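Thread: kitchen benchtops, and what I'd tell someone choosing one this spring. Stone, engineered stone, laminate, timber, in that order. Notes from fitting them, mostly in the Mudgway area. 9/25/20
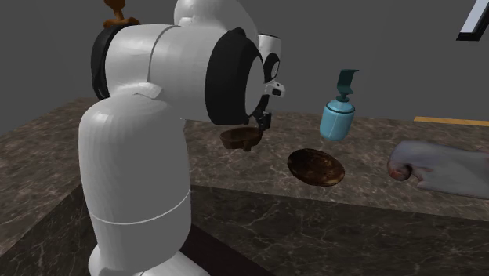
1/ Real marble first. It is calcium carbonate. Acid dissolves it. Lemon juice, vinegar, tomato, wine and most bathroom sprays will take the polish off and leave a dull mark. That mark is called an etch. It is a change in the surface and no cleaner will lift it.

2/ Sealer does not stop etching. Sealer slows liquid getting into the pores, so it helps with oil and coffee. I have this conversation on every marble job. A sealed top will etch as fast as an unsealed one.

3/ If etching is going to bother you, ask for a honed finish. It is matt to begin with, so the dull marks have less to contrast with. Honed does show oily fingerprints more than polished, especially in dark colours.

4/ Test for sealer: put a teaspoon of water on the top, leave it 10 minutes, wipe it off. Darker patch underneath means it is soaking in and wants resealing. Do it near the stove and near the sink, as those wear first. The middle of the island can be fine for years.

5/ Granite. Harder, doesn't mind lemon juice as a rule. Some slabs sold as granite are something else and will etch. Ask the yard for an offcut of the slab you are buying, take it home, leave half a lemon face down on it overnight.

6/ Same offcut: a blob of cooking oil, a blob of beetroot juice, a wet tea bag. Leave the lot until morning. You will know more than the brochure told you.

7/ Engineered stone is crushed quartz in resin. Low porosity, even colour, no sealing. The resin is the weak part. A pan straight off the element can scorch it or crack it, and a scorch goes into the material. Use a trivet. The warranty will say the same.

8/ It also must not be dry cut. The dust is fine silica and it wrecks lungs. If anybody turns up to trim your top on the driveway with a grinder and no water, send them home. Cutting belongs in a shop with wet tools and extraction. On site I will drill a tap hole wet, with a vacuum on it and a proper fitted mask, and that's the limit.

9/ Joins. A slab has a maximum length, so a long run or an L shape will have a join in it somewhere. Ask where before you sign. Bad places: through the sink cutout, over the dishwasher, in the middle of the cooktop. A good place has a full cabinet panel under it on both sides.

10/ Veined patterns make joins harder to hide. The veins either line up or they don't. If you want them matched you are paying for more slab and more waste. Ask for the layout drawing with the pattern shown on it. The shops I use will lay the job out on photos of the real slabs and send it through.

11/ Mitred edges (the ones that make a 20 mm slab look thick) chip on the corner more than a solid edge with a small round on it. Ask for the arris to be eased. A sharp mitre looks good until the first cast iron pot.

12/ Overhang. For stools I allow 300 mm of knee room. Past that, 20 mm stone wants support. Steel flats let into the top of the cabinets do it without legs or brackets showing. They have to go in before the stone, so it needs deciding at cabinet stage.

13/ Laminate. I fit a lot of it and I have it at home. Brornora and Radska both do a decent marble print now. The pattern repeats, so on a long run look for the same vein turning up twice and ask if the sheet can be shifted so the repeat lands behind the cooktop.

14/ What kills laminate is water in the join and water at the sink cutout. The board underneath swells and doesn't go back. Every raw edge of that cutout should be sealed before the sink is dropped in. Ask to see it. If it's bare chipboard, stop the job there.

15/ Cost, my last laminate job against my last stone one: $500 for the laminate top supplied, same footprint in engineered stone 8 times that once templating, cutouts and the crew to carry it were in. Small galley kitchen, one sink, one join. Your numbers will differ but the gap won't close.

16/ Timber. Moves across the grain with the season. It has to be fixed through slotted holes so it can. Screwed down tight it will split or pull the cabinets about. Oil the underside as well as the top or it cups. Most of the cupped ones I get called to were oiled on top only.

17/ Timber around a sink is work. Oil it when water stops beading. If you know you are not going to do that, put a different material at the sink and keep the timber for the island. Mixed tops are fine. Keep them the same thickness or pack the thin one up.

18/ Templating. The cabinets have to be in, level and fixed before anyone measures for stone. Not nearly in. Sink and cooktop on site too, the actual units, as the spec sheets can be wrong. I had a Pralto sink in August whose paper template was 4 mm out from the bowl in the box.

19/ Walls are not straight. A gap at the back that varies by a few millimetres is normal and the splashback covers it. If you're having no splashback, say so at templating so the stone can be scribed to the wall.

20/ Cleaning, all of the above: warm water, dish soap, soft cloth, dry it off. No bleach on engineered stone, no vinegar on marble, no scourers on laminate. Hard water scale around the tap on granite comes off with a plastic scraper and some patience.

21/ Chips in stone can be filled with tinted resin. Keep the chip if you can find it, tape it to a bit of card and write down where it came from. A repairer can often glue it straight back and the line is hard to pick.

22/ Colour. Look at a big sample flat, at bench height, under your own lights at night. The little squares are held upright in a showroom under cool white lamps and they read greyer or bluer than they will at home. Warm bulbs push a white top towards cream.

23/ Got asked about porcelain slab. Very hard, takes heat, doesn't stain. The printed pattern is on the face only on most of them, so a chip shows the body colour. Needs a cutter who does it every week. I don't fit enough of it to say more.

24/ Also asked about standing on benchtops to change a light bulb. Don't. Cutouts are the weak spot and the strip in front of a sink is often 60 mm wide. I have replaced two that went that way. Use a ladder.

25/ Will do a separate thread on sinks, undermount clips in particular. Send through any questions on those and I'll work them in.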